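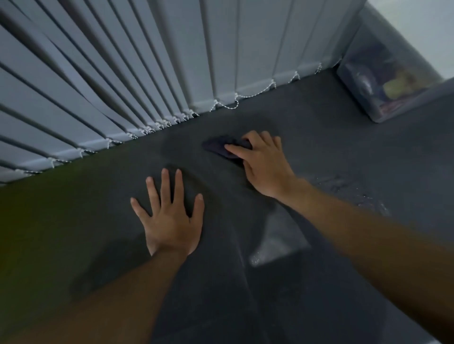
Ntombi Moodley would like it known that she folded clothes badly for most of her adult life and that no harm came of it. She did it on the kitchen counter, on the arm of the couch, once on the hood of a parked car. Then she moved to a one-bedroom apartment in Botthorpe with no counter to speak of, and the bed became the only flat surface big enough to work on. Her folding got better within a week, she says, and she gives the bed all the credit.

Plenty of people fold on the bed. It is the right height if you sit or kneel, it is wide enough for a few stacks, and it sits close to the dresser where most of the clothes are headed. It also has problems a table does not have. The surface gives under your hands. The cover moves. Soft fabric grips whatever you lay on it, so a T-shirt that would slide across wood stays put and bunches up.

Most of the trouble can be fixed before the first shirt comes out of the basket.

Start with the bed itself. Pull the cover tight toward you and press it flat with an open palm, working from the middle out. One hand can hold the cover down while the other handles the clothes. Creases underneath a garment show up in the fold, mostly in thin cotton. Thick knits hardly notice.

Brushed and fuzzy covers are the hardest to fold on and the easiest to get dirty. They pick up lint from towels and give it right back to anything dark. Moodley keeps an old flat sheet at the foot of her bed and throws it over the duvet on laundry days. It is thin, tightly woven cotton, washed so often that the pattern is gone. Clothes slide on it. When she is done she takes it by the corners and shakes it out the window.

Next, sort before folding. Small things first is the usual advice, and it is mostly wrong for a bed. Socks and washcloths roll into the low spots, and a pile of underwear will slump every time you lean on the mattress. Do the large, flat items first: pants, sweatshirts, pillowcases. Put them down along the far side, where your weight won't reach them. Small pieces can wait in the basket.

Dark clothes are their own chore. Navy and black look the same under a bedroom lamp, and a dark sock on a dark cover is easy to lose until bedtime, when your foot finds it. Fold the darks in daylight if you can. If you can't, put a white towel down and work on that.

The towel trick came from Rallis, the laundromat two blocks from Moodley's building, where the folding tables are pale yellow. The woman at the desk told her the old tables were brown and the lost sock box was always full. Moodley tried it at home that night with a bath towel and found a glove liner she had been missing since April.

For the fold itself, any method that fits your drawers will do. A plain T-shirt goes face down, sides in, sleeves back, then up in thirds. Small cloths like handkerchiefs and napkins need only be halved twice. On a soft surface the trick is to smooth between folds, with the side of the hand, and to press gently. Pushing down hard makes a dip in the mattress, and the shirt follows it.

A board helps with this. Cultero sells a folding board for $10, and a large cutting board works too, provided it doesn't smell of onions. Moodley tried both and went back to using the bare sheet. The board was one more thing to put away.

Keep stacks low. More than five shirts on a mattress will lean, and a lean becomes a slide as soon as you sit down to do the socks. Carry each stack to the drawer when it is done.

As for time, Moodley puts a full basket at a little over 10 minutes with the radio on. Fitted sheets are not included in that. She rolls hers into a ball and shoves it on the top shelf of the closet, behind the Ustov blanket her aunt sent — a heavy wool thing that has never once been folded the same way twice — and shuts the door.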